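Swifts back at Bivbridge mill?

angus_h
Had the best evening on Sunday. Walked down to the old mill at Bivbridge and there was a screaming party of swifts going round and round the chimney, so low I could hear the wings. They went up under the eaves on the river side at least twice while I stood there grinning like a fool. Has anyone had them nesting on that side before? I only know the colony on the chapel.

skurach_birder
Lovely stuff! Are you sure they were going in, though? House martins use that wall and at dusk it's easy to mix them up.

angus_h
Fair question, but no white rump on any of them, and the wings were far too long. Martins don't scream like that either!

Heiðrún K
Could be bangers. Young birds, not breeding yet, that fly up and touch the entrance holes to see who is at home. They do it a lot in July and it looks just like a bird going in. A real nest entry is so quick you nearly miss it — straight in, no fuss.

skurach_birder
Agree with Heiðrún. I'd want to see one go in and stay in before I called it a nest.

nelu_m
I'm more hopeful than you two. Nest or not, bangers are next year's breeders looking for a hole, so it's still brilliant news. I've been typing up the old Bivbridge notebooks, around 900 entries so far, and there is a pair under the mill eaves in one of the early ones. No side given, sadly.

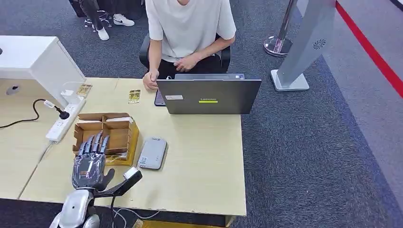 Open Lenovo laptop on the desk

Whoever kept them had gorgeous handwriting until the swifts arrived each May, and then it goes completely to pieces. I know the feeling.

angus_h
Nelu, that's made my week. Does it say what the roof was then? It's slate now.

nelu_m
Stone tiles, I think, but the page is smudged so don't quote me.

florin_p
Would a nest box and a call player help? I put up two at my place in Ramitz and had birds looking in by the second summer.

Heiðrún K
Boxes yes, calls I'm not so keen on if there are already birds prospecting. They've found it by themselves.

florin_p
Hmm, I don't agree. Mine ignored the boxes completely until I played the calls. Mornings and evenings only, and not loud.

Heiðrún K
Then we'll have to differ! But do ask the mill owners first, they had the river side repointed and some gaps may have gone.

angus_h
Will do. I'm going down again tomorrow at half past eight with a folding chair and a flask, if anyone fancies it. Park by the bridge, the mill yard gets locked.

skurach_birder
Go on then, I'll come. Happy to be proved wrong about the martins.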